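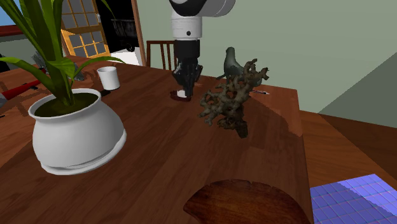 Iraklis Lambrakis wrote to me after the September meeting that he'd rather tune an arm on the real bench from the first evening, and that a simulator only teaches you to trust the simulator. I've thought about that a good deal, and I think he's half right — so these notes try to give both sides their due.

Session 2: Rehearsing a pick before you build

Before you bolt anything down at Tidlow, please run your pick in simulation first. Bring the gripper straight down over a small object, stop just short of the tabletop, and write down the height. Then clutter the table up a bit, with a plant or an ornament or whatever your own kitchen table tends to collect, and try the approach again from the other side.

Now for Iraklis's half. The model won't know that your shoulder joint sags, or that the shop bench leans. Start the real arm at 80 percent of the simulated speed (slower if you're nervous, I always am!) and keep a hand near the stop switch.

For next time: bring your height notes, and read the Palter handout as far as the section on wrist offsets.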